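Section 4. Recording Practice Runs for the Packing Task

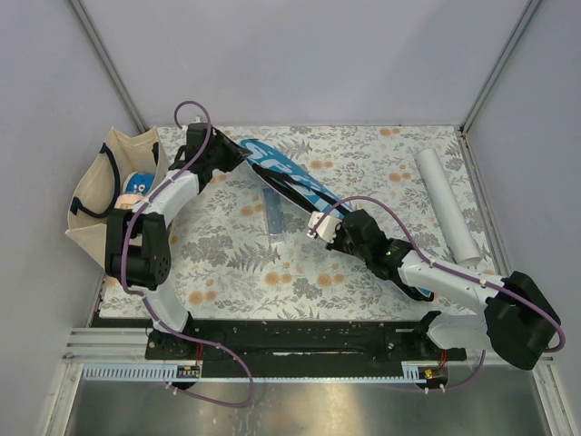

Figure 4-1. Long cover held by the left gripper, tote at the left side of the table.

Read this section before you record anything. Most of the bad runs we get at Clustdale come from people who went straight to the record button because the sales sheet says the Osero station "learns from whatever you show it." It does learn from whatever you show it. If you show it 42 clumsy runs, you will get a clumsy policy with a lot of confidence.

This section covers cloth and soft goods only. For boxes, cups and other hard items see Section 5.

4.1 Before you start

1. Lay the table cloth flat. A patterned cloth is fine, and so is a plain one, but do not switch in the middle of a batch. We were told the model ignores the background. Our own tests did not back that up.

2. Open the tote and lean it against the side wall. Pull the mouth wide enough for the gripper to get in without dragging the rim.

3. Put out the items for the run. Use the item list for your batch and do not add things from your desk.

4. Check the cables on both arms. They need enough slack at the wrist and elbow for a full reach. Look at the ties too. A loose tie will not show up in the error log.

5. Move both arms to home and wait for the ready tone.

CAUTION: Keep hands and sleeves off the table once the arms are live. The soft stop slows the arms. It should not be trusted to protect your fingers, whatever the label says. Use the red switch.

4.2 Recording a run

1. Type the batch name and your initials. Remedios Layug sorts the files by initials, and unsigned files go in the bin.

2. Press Record and leave the leaders still for 2 seconds.

3. Take hold of the cover near one end with the left gripper. Pinch the fabric itself. Do not pinch a zipper, a strap or a label.

4. Bring the right gripper over the middle and steady the fabric. Lift slowly. Long covers twist when they come up fast, and a twisted cover hides its own opening from the camera.

5. If the task card says "fill," find the open edge and hold it apart before you go for the item. If the card says "pack only," skip this step.

6. Fold or feed the cover toward the tote and let go only when most of it is inside.

7. Return both arms to home. Press Stop, then mark the run Good, Poor or Scrap.

NOTE: A dropped item is not Scrap if you picked it up again cleanly. Keep it and mark it Poor. The Dusa trainer claims to make good use of recoveries. I have seen one chart in support of this and it had no scale on it, but keeping the files costs us nothing.

4.3 How many runs

The quick start card says 19 runs per item. Treat that as a number somebody picked. Trinidad Tolentino's February batch had 814 runs over the full item list, and the policy still fumbled clear containers. Whether more runs would have fixed it, we can't say. Varied starting positions seemed to help more than repeats did, so shift the items between runs and turn the long ones to a new angle.

4.4 What the score does not tell you

After each upload the screen shows a quality score. It rates smooth motion. It has no idea if the item went in the bag. A run in which both arms wave gently over the table can score very well, and we have a few of those on file.

Watch your playback at normal speed. Scrap the run if:

- a forearm hides the item for most of the lift
- the cover slides because the cloth under it moved
- you stopped to think for a long time with the grippers closed

Do not scrap a run just for looking slow.

4.5 Sending files

Uploads to Villanueva run overnight. Anything finished after 5 p.m. on Saturday waits in the queue until the next working day. Leave the station powered on, and do not rename the folders. If the progress bar says complete, open the list and check that your files are there anyway.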